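Questions fréquentes – Maillots et tenues supporters Falholm

Les maillots taillent comment ?
Normal pour la coupe supporter, petit pour la coupe match. Si vous hésitez entre deux tailles, prenez la plus grande. Guide des tailles sur chaque fiche produit (sauf enfants, ça arrive en août).

Flocage : quels délais ?
9 jours ouvrés. Sans flocage, départ le lendemain si commande passée avant 14 h. Nom + numéro, 12 lettres maxi, accents ok.

Je peux rendre un maillot floqué ?
Non. Sauf erreur de notre part, là on refait à nos frais. Envoyez une photo du dos et le numéro de commande.

Lavage ?
À l'envers, 30 degrés, pas d'adoucissant, pas de sèche-linge. Une tache fraîche : eau froide et savon tout de suite, au lavabo, sans froter sur le flocage.

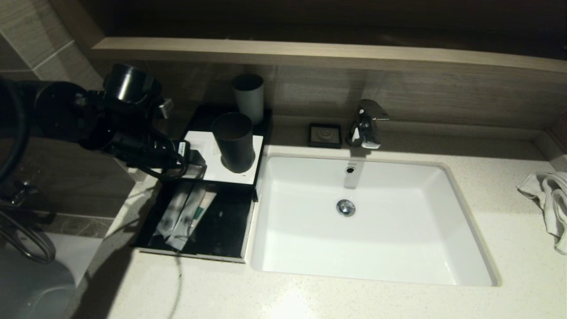 Et le repassage ?
Jamais directement sur les lettres. Un torchon entre les deux, fer doux. Ou pas de repassage du tout, le polyester s'en passe très bien.

Différence entre Eichhorn et Rundell ?
Eichhorn = réplique, tissu plus épais, écusson brodé. Rundell = version match, écusson thermocollé, plus près du corps. Le Rundell pèse 165 g en M. Même bleu pour les deux, contrairement à la saison dernière.

Le maillot extérieur Stendon est épuisé, il revient ?
Oui, 318 pièces en réassort, adultes seulement. Pas de réservation par téléphone. Inscrivez vous à l'alerte sur la fiche.

Combien d'articles par commande ?
Pas de limite, sauf Stendon : 2 par client. Pour un club ou une école, écrire à Svenja Baumgart via le formulaire, tarif à partir de dix pièces.

L'écusson se décolle, que faire ?
Ne pas recoller vous-même. Garantie six mois sur le thermocollé, retour gratuit, étiquette à demander par mail.
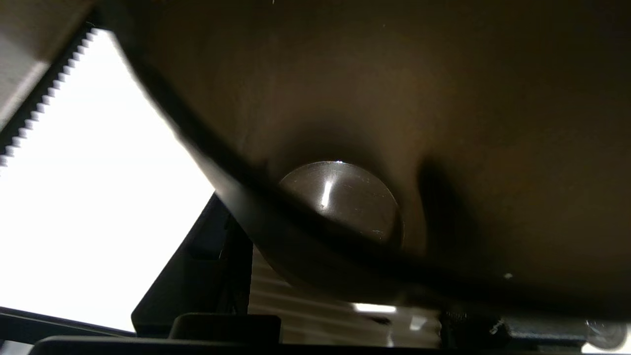
Heike Mühlbauer : Bonjour, l'écusson de mon Rundell s'est décollé dans un coin au bout de quatre lavages, toujours à 30. Échange accepté sans souci, mais il a fallu relancer pour l'étiquette. Est-ce que le flocage est refait à l'identique ?

Réponse : oui, même nom même numéro, rien à payer. Désolés pour l'étiquette.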